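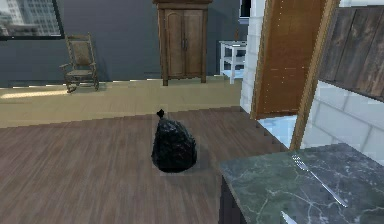

Black garbage bag, tied, on the plank floor.

Sketeo > Working From Home > Live Interviews > Checklists

Guides Checklists Gear Letters Search

Pre-Air Safety and Sanity Inspection, Home Guest Spots
Inspected by: Guangming Fu
Guest: Crescencio Manríquez, commentator on port tariffs
Date: February 12, 2018

1. Door to room closes and latches. FAIL
It closes. Latching is more of a mood. Guest proposes leaning on it, which will be hard from the chair. Hook and eye to be fitted before next booking.

2. Household told the time of the broadcast. PASS
Told twice, and a note is on the refrigerator. The note says 4, and the call is at 4. We have had trouble with this before.

3. Children under supervision in another part of the house. PASS WITH COMMENT
Supervision is a cousin with a phone. Ask for a second cousin.

4. Cables taped down or run along the wall. FAIL
Network cable crosses the doorway at ankle height. Anyone who does burst in will at least be brought down quickly, but our insurance does not see it that way. Tape left with guest.

5. Power strip not plugged into another power strip. FAIL
There were three. Reduced to one while I watched.

6. Light stand stable, sandbag on base. PASS
It is the Pillex stand, rated for more lamp than anybody should point at a face. The sandbag is a bag of rice. Accepted.

7. Chair does not roll, squeak or sink. PASS WITH COMMENT
Sinks, slowly. Over a four-minute interview the guest loses a chin. Swap for a kitchen chair.

8. Walkway to exit clear. PASS
Walked it with the lights off -- no injuries.

9. Bookshelf fixed to wall. FAIL
Not fixed. It holds the guest's entire run of Virnitz yearbooks, and he sits right under them. Brackets, please, or a shorter shelf.

10. Phones, doorbell and laptop alerts silenced. PASS
The doorbell plays a tune. It has been unplugged and put in a drawer.

11. Trousers. PASS
Guest asked whether this was really on the form. It has been on the form since April.

12. Backup connection tested. PASS WITH COMMENT
Preda hotspot held for 300 seconds, then wanted a password. Guest has quoted us 1,999 for a proper line. He can keep the hotspot.

Result: 4 fails. Items 1, 4, 5 and 9. Item 5 was corrected on site but stays on the sheet, as I have met these power strips before.

Reinspection in 7 days. Guest to send photos of the hook, the tape and the brackets. He may go on air by telephone until then.

G. Fu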